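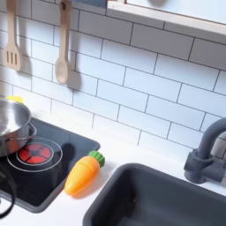

*Play kitchen, cooktop side, with the spoon and slotted spatula hanging against the tiles*

**Play corner meeting, Cirkimville, 2025-06-05**
Chair: Morven Skinner

- The kitchen is a hit! Everyone loves the tile wall and the glowing burner. Agreed to keep it by the reading rug.
- Play food: Morven will sort the Trenden box -- 276 pieces -- and pull anything cracked.
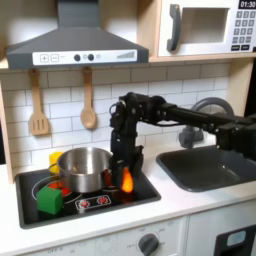 - Pots stay on the stovetop at closing, food goes back in the box.
- Budget: $20 approved for more wooden spoons. Great value, and the kids can't get enough of stirring!
- Next: labels for the shelves.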